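Two-arm sorting cell: wrist cable routing and finger pads
Board: Cells and Fixtures – 59 replies, 2,204 views

fovunero_ops
Service question on our two-arm cell. Every 332 cycles the left arm faults on wrist rotation. I traced it to the purple cable pulling tight at full reach. The arms share one aluminum rail at the front, with the baskets along the back wall. Current setup and the wrist view at a basket:

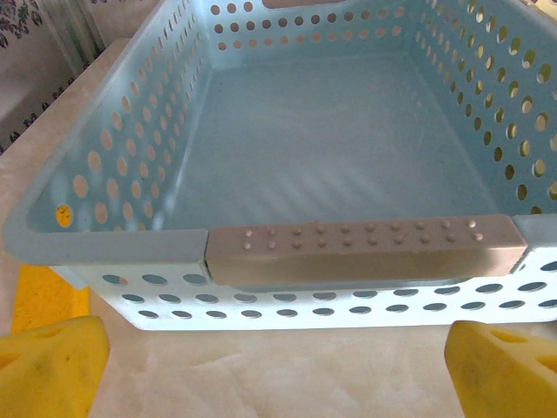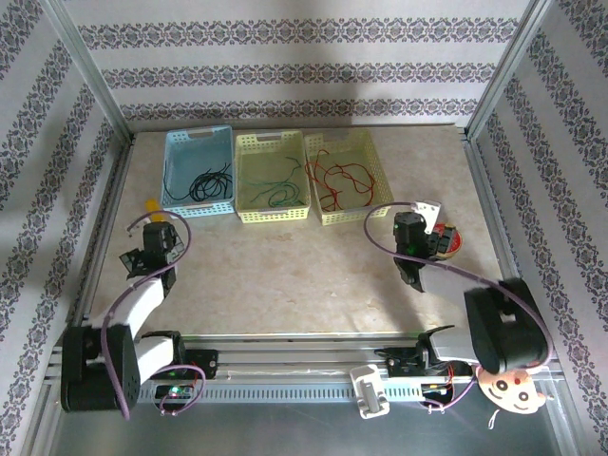 1 min read

I plan to lengthen the service loop on both arms and retape at the shoulder. Any reason to do it differently?

mimia
Longer loop is the wrong fix. The left one already arcs over the gripper in the second shot. Add slack and it will hang into a basket rim on the way down. Move the anchor point toward the wrist and keep the length you have.

benjie_g
Disagree. Moving the anchor puts the bend right at the connector. I had a connector fail that way in July. Go 51 mm longer, with a strain relief at the shoulder, and test at minimum reach as well as maximum.

mimia
Then he gets a snag at minimum reach.

benjie_g
Only if the loop is free to swing. Tie it at mid-arm, loose enough to slide.

flamik
Separate item. The left finger in the first picture has small dark marks on the yellow. Wipe it and check the surface before touching the cabling. A slipping grip can load the wrist too.

fovunero_ops
Fault shows up with the gripper empty, so I doubt grip is involved. I will wipe them anyway.

flamik
Fair. I would still check the carriage clamps. If one creeps on the rail, your reach numbers are off and the cable gets blamed for it.

fovunero_ops
Scribed a line at each clamp. Will run it overnight and compare.

Edited Jan 28, 2022: no creep at either clamp. Went with Gatchalian's version on the left arm only – longer loop, sliding tie at mid-arm. Right arm left as is for comparison.

mimia
Post the cycle count when it faults again.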